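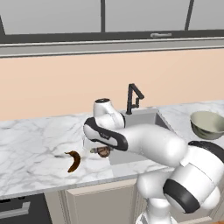
Handout 6: Regulators and shot-to-shot consistency
Instructor: Conall Gilmartin. Lab: Pádraig Keane

1. Unregulated valve
A knock-open valve is held shut by reservoir pressure. At high fill the hammer opens it only briefly; at low fill it stays open longer but the air behind the pellet is thinner. Velocity therefore rises, levels off and falls over one fill. The usable string is the flat part of that curve.

2. Regulated valve
The regulator feeds a small plenum at a fixed set pressure. Velocity holds nearly level until the reservoir drops below that pressure, then falls steadily.

Terms
ES (extreme spread): highest minus lowest velocity in a string
SD: standard deviation of the same string
Creep: slow rise in plenum pressure while the rifle is at rest. A high first shot is the usual sign.

3. Energy
E (ft-lb) = w × v² / 450,240, with w in grains and v in ft/s. Do not use muzzle velocity from the box label. Use your own chronograph readings.

4. Before lab
Read the Sokum notes on hammer spring preload. Bring your January strings, including the ones with errors. Velocities go in column B, fill pressure in column C. Pellets come from one tin only, weighed and sorted.

Revised 2 May 2021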